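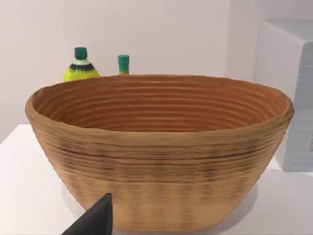

Household Chemistry for People Who Dropped Chemistry
Handout 4: Bread, or What Yeast Does While You Watch Television
Instructor: Wael Erraji
Prellcombe Evening School, revised February 15, 2025

Bring last session's notes on sugars. If you lost them, borrow your neighbor's, and pick a neighbor who was awake.

1. Flour and water

Wheat flour is mostly starch, with a smaller share of protein. Two of those proteins, glutenin and gliadin, do nothing much while the flour is dry. Add water and they link up into gluten, a stretchy net that holds gas. Glutenin gives the net its strength. Gliadin lets it stretch. A dough with too much of the first snaps back at you when you shape it, and a dough with too much of the second lies down on the counter and gives up.

Kneading lines up the net and speeds the linking along. So does leaving the dough alone for an hour, a discovery that cost me several years of sore wrists.

Bakers' percentages. Everything is measured against the flour, and the flour is always 100 percent. Yes, the total comes to more than 100. Every term somebody stays behind to argue with me about this, and I have stopped missing my bus over it.

Worked numbers: 2000 grams of flour at 72 percent water. Multiply 2000 by 0.72 and you get 1440 grams of water. Salt at 2 percent is 40 grams. Weigh the salt. A "good pinch" depends on whose fingers they are.

2. Yeast

Yeast is a single-celled fungus. It eats simple sugars and gives off carbon dioxide and alcohol. Flour has only a little simple sugar in it to start with, but it also carries enzymes called amylases, which wake up when wet and cut starch into maltose. The yeast breaks maltose down into glucose and carries on eating.

The alcohol mostly leaves in the oven. I mention it every term and every term somebody looks disappointed.

Temperature matters more than the recipe. Dough at 75 F moves at a pace you can plan around. In the refrigerator it slows to a crawl and picks up more acid and flavor. Past 130 F or so the yeast starts dying and you own a paste.

3. Sourdough

A starter is wild yeast plus lactic acid bacteria, living together in a jar and complaining if they aren't fed. The bacteria make lactic acid (mild, yogurt-like) and acetic acid (sharp, vinegar). A wetter, warmer starter usually leans toward lactic. A stiffer, cooler one usually leans toward acetic. You will read very firm claims about this online. Treat them as you would claims about fishing.

You don't have to name your starter. Branislav Skála, who teaches the January section, named his Onsri and now has to find it a sitter when he travels.

4. The oven

In order, roughly as the loaf warms:

Gas expands and the yeast has one last busy spell. This is oven spring.
Starch swells with water and sets.
Gluten firms up and lets go of some of its water.
The crust dries out, gets hot enough, and browns. Sugars and amino acids react (Maillard, see Handout 2), and some sugar caramelizes on its own.

Steam in the first few minutes keeps the skin soft so the loaf can grow. A pan of hot water on the lower rack will do. Stand back when you pour it.

5. Staling

Stale bread is not simply dry bread. The starch molecules slowly line up again and squeeze water out of their arrangement, and this happens fastest at refrigerator temperature. Keep bread on the counter or in the freezer. The refrigerator is for the starter, and for guilt.

For next time

a) Work out water and salt for 500 grams of flour at 68 percent water and 2 percent salt.
b) Keep two slices of the same loaf in sealed bags, one on the counter, one in the refrigerator. Squeeze each one daily and write down what you notice. "It was fine" is not data.
c) Read the section on acids in the course packet. It can be up to 13 pages, depending on which printing you got.

Prellcombe Evening School | Questions: front office, Room 3 | Course materials © the instructors | Back to top

Related handouts
Handout 2: Browning, Burning and the Difference
Handout 3: Sugars
Handout 5: Eggs Under Pressure
Handout 6: Why Soap Works
Field trip notes: the Lelloswood flour mill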